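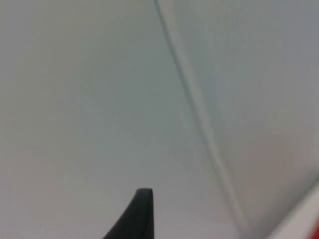
Ultemis arms on the packing line, who has them?

Posted by lau_nights, April 18, 2022
We got two in December. Before, I packed by hand for 8 hours. Now I refill, clear stops and write the log. My back is better, but the day is very long – I mostly wait.

istard7
Same with us. They promised no one would go, and then the night shift became one person.

binder50
I don't agree. At our site the pay went up for those who took the course.

lau_nights
How much, if I may ask?

binder50
300 a month. You must ask for it in writing.

istard7
We asked. Still no answer.

zekia_b
Does your arm also stop when the cartons change size? Ours does, every time.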